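Print | E-mail

Lab notebook, wood finishes bench, January 2019

Gavex hardwax oil vs the Lodow water-based, maple offcuts from Thibodeau. Sanded to 300 by hand, grain raised once, knocked back. Second coat on everything this morning. Lodow already feels like plastic, Gavex still grabs a bit at the edges. Humidity low, furnace running non-stop.
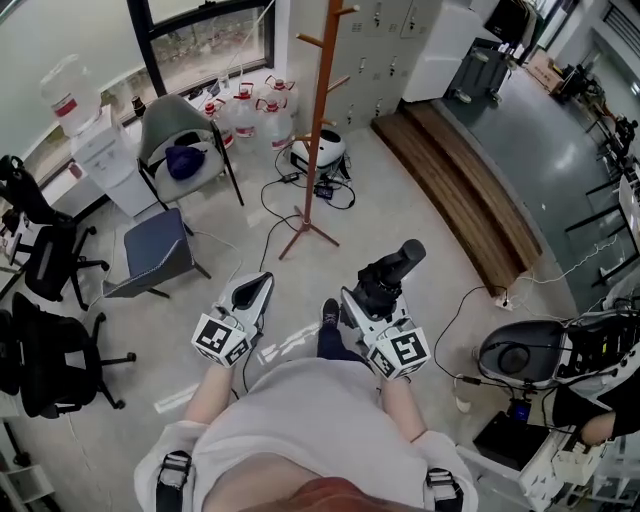 Rub test next. 3000 strokes per panel is the plan, dry felt, change the felt every 300. Colour shift on the Gavex worse than I expected, quite yellow against bare maple. Want to try it on something already orange so the yellow doesn't matter — the peg coat rack standing on the concrete is about the right shade. Need a scrap in that colour, not the rack itself. Ask Gordon Paquette what he has in the offcut bin.

Water ring test: six panels, cold cups, overnight. Lodow no mark. Gavex faint ring on three, came out with a rub of fresh oil. Panel 6 labelled wrong, ignore untill I redo it.

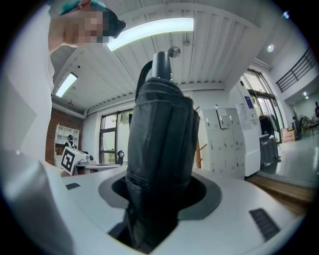 Photo: Tolell workshop files

Cure times. Tin says a week, I don't beleive it at this temperature. Fingernail still dents the Gavex at the end grain. Leave the set on the rack over the bench and don't stack them — they print. Rags flat outside or in the water tin, please, not balled up in the garbage.

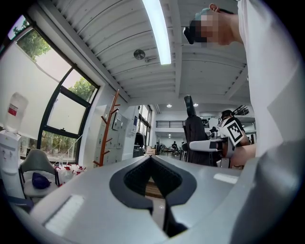

Entered by Gordon Paquette

Added to above: bin has one reddish piece, roughly a foot long, bit of a knot. Will plane it and leave it on the saw. The Lodow can is skinning over, strain before use. Order another litre of each, and felt. Long-term panels stay in the south window till May.

E-mail this page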